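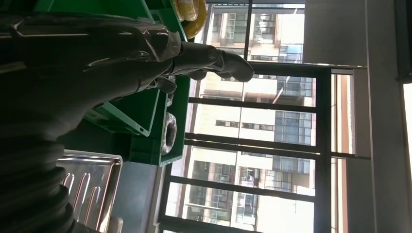
Photo : Tamunoemi Effiong / Dredbridge

Ledik 
Logiciel de planification et de contrôle pour postes de tri et de pesée

Ledik pilote des bras équipés de mains articulées ou de pinces sur des postes où les articles changent souvent : bobines, sachets, rouleaux, pièces en vrac dans des bacs. Il reçoit les flux des caméras de tête et de poignet, estime la pose des objets, calcule la trajectoire et envoie les consignes aux contrôleurs d'axes. L'installation se fait sur un PC industriel sous Linux, sans service distant.

Perception
Le module Akinola fusionne les vues de tête et de poignet dans un repère commun. Les surfaces brillantes (film plastique, inox) passent par un filtre séparé, réglable par zone. La bibliothèque livrée contient 3 329 modèles d'objets ; l'opérateur en ajoute d'autres depuis l'interface, à partir de quelques prises de vue.

Planification
Le planificateur traite les deux bras ensemble et réserve les volumes partagés, par exemple au-dessus d'une balance ou en bordure de convoyeur. Les objets souples, comme les pochettes d'expédition, ont leur propre stratégie de prise : approche à plat, contact, puis fermeture avec limite d'effort. Un bac déclaré comme obstacle peut devenir une zone de dépose sans redémarrage de la cellule. 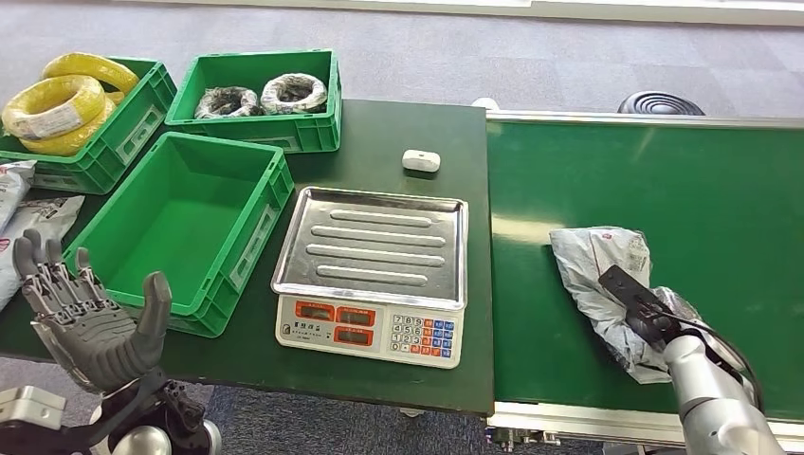 Tobiloba Akande aurait aimé pouvoir lire directement le poids sur la liaison série de la balance et garder la lecture par caméra en secours. La version de février le permet : les deux sources sont disponibles et l'ordre de priorité se règle dans l'onglet Pesée.

Étalonnage et contrôle
La procédure d'étalonnage main-œil se lance depuis le pupitre et enregistre 95 poses. Elle est à refaire après tout démontage de la caméra de poignet. Il faut aussi déclarer l'enveloppe réelle du bras, accessoires compris. Un film transparent froissé autour de l'avant-bras, jusqu'au poignet, ajoute du volume que le modèle CAO ignore ; on choisit alors le profil « bras habillé » et on vérifie la marge près des doigts. La boucle de contrôle tourne à 400 Hz.

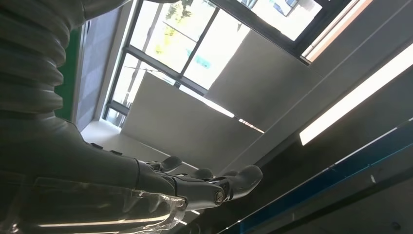 Les journaux sont écrits en local, au format Temus, avec les images des caméras et les consignes horodatées. Pour retrouver un essai, on filtre par caméra, par bras ou par état de la main. Une vue de poignet prise face à une grande fenêtre, avec le bras presque entièrement dans l'ombre, se corrige au rejeu en modifiant l'exposition virtuelle, et le fichier d'origine reste intact.

Référence : 2312 
Licence : par cellule, deux bras inclus 
Documentation : français, anglais 
Devis et version d'évaluation : service commercial Dredbridge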